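Laundry Operative (Robot-Assisted Line), Stalbridge

Brodov Textile Care
Reference: 592
Contract: permanent, full time, rotating early and late shifts
Start: February

Brodov runs contract laundry for care homes, small hotels and sports clubs. The Stalbridge site handles mixed personal garments, where each customer's load is kept separate from collection to return. Loading and unloading of front-loading machines on the personal garments line is being moved to two-armed robots supplied by Vallitz. We are recruiting 8 operatives to work on this line. Five of the posts are on the early shift and three on the late shift.

What the job consists of

Operatives on the line no longer load machines by hand for the whole shift. The work is divided between preparing baskets, supervising the robot cells and finishing. Each operative spends part of every shift on each of the three, and the rota is fixed a month ahead.

Preparation means checking pockets, reading care labels, separating items that must not be washed together and filling one basket per load. The basket is set on the floor below the machine door. The robot picks from it with two grippers and works on one machine at a time. 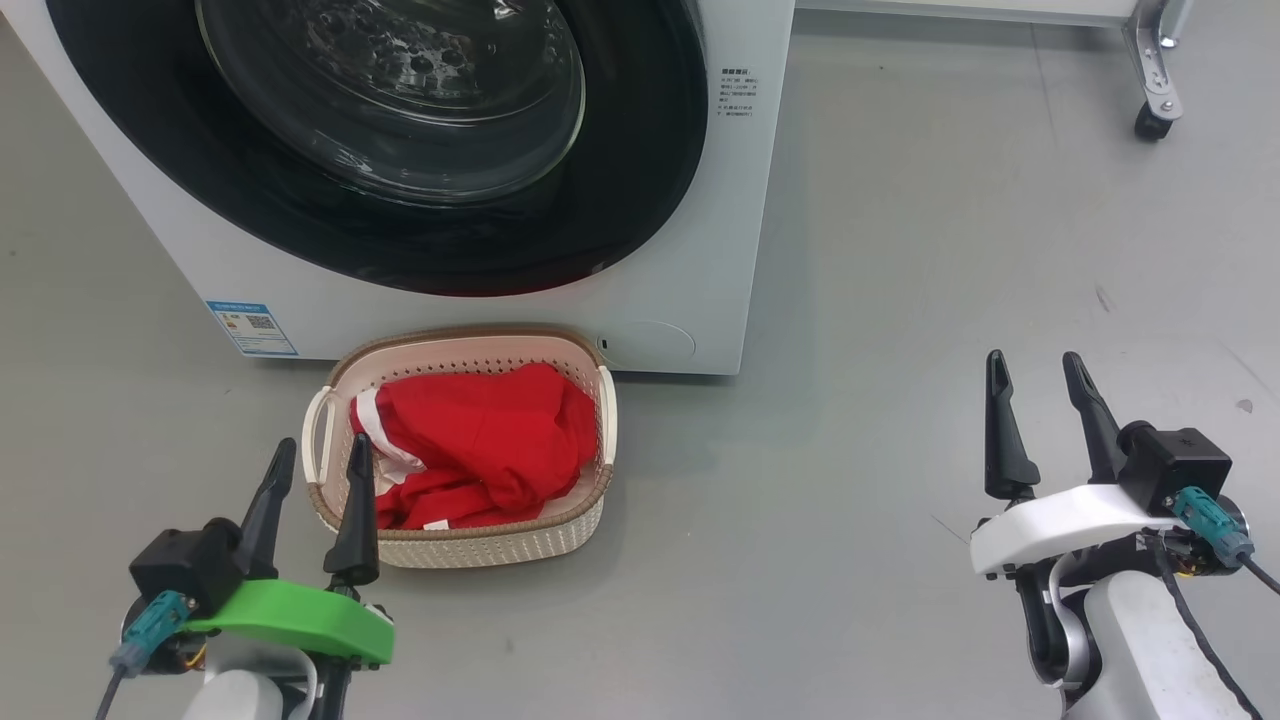 Supervision means watching up to 5 cells from a fixed station and going to a cell when it asks for help. The usual calls are a garment caught on the door seal, two items lifted together, or something left in the drum. The operative pauses the cell, corrects the fault by hand, enters a fault code and restarts. Drain filters are cleaned by hand at the end of each shift with the cell switched off.

Finishing is unchanged: drying, folding, bagging and matching each bag to its docket. It is manual work and will stay manual under the current plan.

What changes for existing staff

Current Stalbridge loaders have been offered transfer to these posts on their present pay and length of service, and may apply under this reference until the closing date. The grade for the new post is one step above loader. Bending and lifting at the machine door are reduced, but time spent standing and looking at a screen goes up. Applicants should consider whether that suits them. Supervision periods are limited to two hours, followed by preparation or finishing.

The cells record fault codes, stop times and restart times. These records are used for maintenance and for planning the rota. Under the site agreement they are not used to set individual targets or in disciplinary matters. A copy of the agreement is sent to everyone invited to interview.

Requirements

Able to read care labels and written work instructions in English
Able to tell common fabrics apart by touch and sight, or willing to be trained and tested on this
Able to lift a full basket from floor to trolley height
Able to work both shifts
Careful record keeping

Experience in a laundry, hotel housekeeping or a care setting is useful. No experience with robots is needed. Programming is done by Vallitz engineers and is not part of the post.

Training

Training lasts 10 working days and is paid at the full rate. The first half covers sorting, dockets and chemical safety. The second half takes place at a training cell in the Bassey building – a short walk from the main site – and covers pausing, clearing and restarting, safe distances and fault codes. A practical test follows. Anyone who does not pass may repeat it once after further practice.

How to apply

Send a CV or a completed application form to the Stalbridge site office, quoting reference 592 and stating any shift restrictions. Forms are available at the gatehouse from 7 am. Interviews last half an hour and include a short sorting exercise and a walk along the line. Please wear flat, closed shoes.

Applicants who need adjustments at interview or in the post should state this on the form.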